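Saturday, April, Flillbridge workshop
Shin cell, left and right arms

Good day with Shin! Came in meaning only to swap the left wrist cable and ended up going through both grippers, and the whole cell feels better for it.

Left arm first. The old wrist camera cable had a kink right at the strain relief, and that's where the dropouts were coming from. I wiggled it with the arm parked and the video died every time I bent it toward the forearm. New cable is in, routed on the outside of joint 5 this time with a fatter loop. Ran the wrist back and forth through its full range 26 times with the stream open and got no dropouts. Very happy with that. The old cable is in the scrap bin with a knot in it so it doesn't wander back into the spares drawer (again).

Then the fingers. The left gripper was closing a hair off center, which you could feel if you closed it slowly on a feeler gauge. One of the mounting screws on the left finger had backed out. Took both fingers off, wiped the seats, put them back with a dab of the blue threadlocker and tightened in turns, a bit on one side and then a bit on the other. Re-zeroed the Stusta driver with the fingers fully closed. Remember it only saves the zero if you hold the arm disabled while you write it! I forgot, did it twice.

Right arm fingers were fine. Cleaned the pads with alcohol, checked the screws, left it alone.

Did the hand-to-hand calibration in Pandorov after that, since the left fingers had been off. It wants 10 poses per arm. I spread them wider than last time, including a couple low down near the floor where we do the block work, and the two arms agree much better there now. The fit got a bit worse way up high, but we never pick anything up there.

Settings as I left them, both arms:
Grip force limit 300 on the Stusta scale (was 350, too much squeeze for the blocks)
Driver watchdog 1000 ms
Speed on the slow profile for anything below the knee-height line
Wrist camera exposure on auto, still

About that last one. I want to lock the exposure. On auto it goes long when the overhead lights are dimmed, and then anything moving turns to mush. The floor boards are pale enough that we should have light to spare with the side lamp on. Would love it if whoever is in next could try a short fixed exposure and see whether the yellow and the red stay well apart in the color picker.

Ran the block program with both arms after all this. One arm carries, the other waits open, low over the boards, until it's called. I really like watching this one. The waiting position used to be a guess and I've been nudging it by hand for weeks, so having the two arms share a calibration that I trust down there is a real treat. 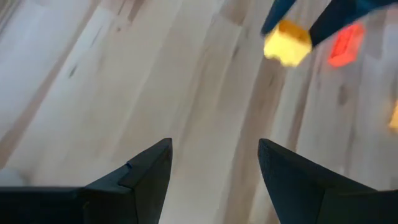 Still to do on Shin: label the new cable at both ends, print a second set of fingers before these ones wear, and copy the Pandorov file to the shared drive under the new name. The old one is still there with "final" in it, please don't load it. Arms are parked and the drivers are off at the wall.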